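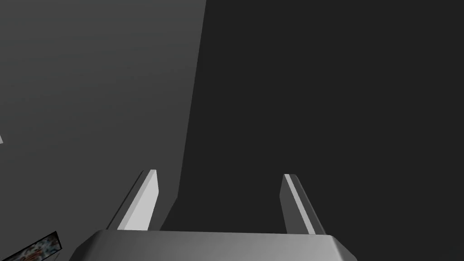
Brestow Two-Finger Gripper with Porkia Kitchen Software

Last updated: December

Sold by Clullonton as a set: one parallel gripper, one wrist mount, and two seats of the Porkia simulator. Ships in six weeks. Spare finger pads come in packs of 64, and you will want them if you plan to run it on real dishes.

We stock this set and we like it, but please read on before ordering. Customers keep asking us if it can do the kitchen yet. Our answer is no. It opens, it closes, and it holds what your own program has lined up correctly. Finding a thin handle lying on a counter, next to a wall of cabinets, is your problem and a hard one.

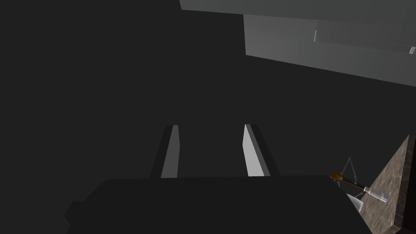 Porkia lets you practice that part without breaking anything. You can set out utensils, food and furniture, then try your grasps as often as you like. A good score in there tells you your code runs. It doesn't tell you much about a greasy spoon or a drawer that sticks – we have seen plenty of neat simulator results fall apart at a real sink.

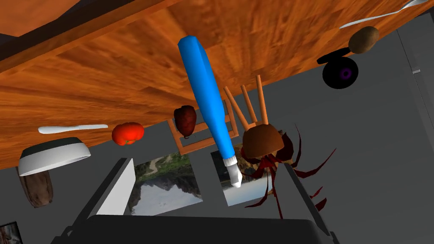
Render: Tsao

Peppers and potatoes are lumpy, knives are flat, and a table holding all of them is still a tough job for two fingers. If you need a table cleared every night, hire a person. If you want to work on the problem, this is decent hardware at a fair price.

Returns accepted on unopened sets. Software seats can't be refunded once activated.

2 comments | Share

This site uses cookies. By continuing to browse you accept our cookie policy.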